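Open day at the Andovura lab in Plano

I took Thursday afternoon off and drove over to Plano for the open day at Andovura. They work on robot arms that handle clothes, and they let the public in for a few hours in July. Parking was easy. Sign-in took longer than it should have – one tablet for the whole line – and then you got a sticker and were sent down a hallway in small groups.

The first room was mostly posters. I read the one on sorting and skipped the rest. One figure stayed with me: the current software was trained on 4000 recorded attempts, and 1470 of those were thrown out before training. I asked why so many and was told that people running the arms by hand get tired and start doing odd things with the cloth, and the odd things get learned.

The second room had the arms. Our guide was Évan Gilbert, who talked fast and took questions as they came. He said towels are close to solved for them. A towel has four corners and the arm only has to find two. Shirts, sweaters and anything with a hood are a different job. The arm has to work out what it's looking at before it can do anything useful, and a sweater dropped on a table can land in any shape at all.

We watched a run from behind a rope. I had expected something quicker. The arm moves, stops, moves a little more, and stops again. A kid next to me asked if it was broken. Gilbert said the stops are where it picks its next move, and that last year they were twice as long. The group has a name for the program, Otden, and he kept saying things like "Otden doesn't like that sleeve" as if it were a coworker.

What I liked best was the monitor beside the table, which showed the view from the small camera at the gripper. From across the room you see a piece of clothing. From there you get two dark fingers, a lot of red, and folds running in every direction. I couldn't have told you which layer to grab.
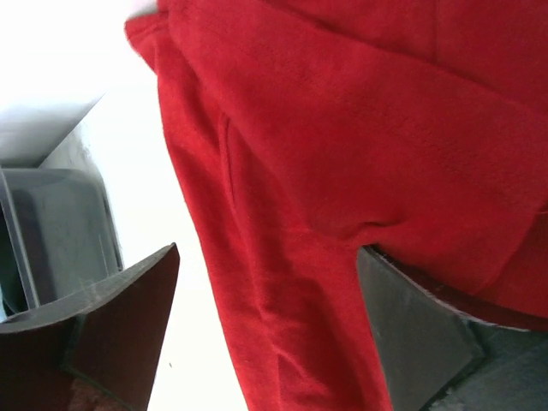
Siddiqui, in the comments on my last post, wrote that a laundry robot only makes sense for hotels and hospitals, where it's sheets and towels all day, and that a home machine will never pay for itself. I put that to Gilbert. He agreed with the first half. Their first customer, if they get one, will be a linen service, and the sweaters are there to make the software better at everything else.

They had 363 people signed up for the day, and by four the hallway was full. I left then. The handout says they'll do another one in the fall, with a table where visitors can drive an arm themselves. I'd go back for that.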